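I went into Kuster on my lunch break to look at a linen shirt and came out forty minutes later with the shirt, a belt I didn't need and a strong opinion about fitting rooms.

Let me start with the good stuff. Menswear in Sadolstead has gotten so much better! When I moved here you had the department store, the suit rental place by the station, and that was it. Now there's Kuster, there's Luvix across the bridge (mostly sneakers, but they do a very nice chore coat), and a couple of little places up in Gedberg that are worth the bus ride. The buyers have real taste. Somebody at Kuster clearly loves a good collar, and I'd like to shake that person's hand.

But the fitting rooms, people. Kuster has 2 of them for the whole floor. One has a curtain that stops a good inch short of the wall, so you spend your time pinching it shut with one hand and doing up buttons with the other. The light comes straight down from the ceiling and turns everyone the color of oatmeal. I tried on an olive overshirt in there that I'm pretty sure would look great on me, and I put it back because I looked like I had the flu.

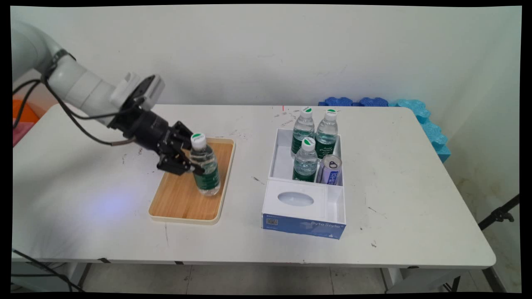 Bottles in a box, with one at the tray.

My friend Remo Tanner thinks I'm being fussy. He buys everything online, four sizes at a time, and mails back what doesn't fit. Fine, but have you seen his hallway? And he still owns a pair of pleated pants from last April that he hates and forgot to return. Those pants were 272 francs. For that money I want a chair, a hook that holds more than one hanger, and a mirror I can back away from.

The best fitting room I ever used belonged to Florian Berchtold, who had a tiny shop in Gedberg before he retired. It was a converted storage closet, so I'm not asking for marble. He'd put a floor lamp in the corner and an old kitchen stool under the mirror, and he left you alone for a while and then asked through the door if you wanted the next size down. I went in for socks once and bought a coat. I still wear that coat, and it's more than 20 years old.

So to the shops I like, and I do like you: please hold off on the next display table. Buy a lamp. Get a curtain that reaches both walls. I'll be back at Kuster for that olive overshirt, and this time I'm carrying it over to the front window before I decide.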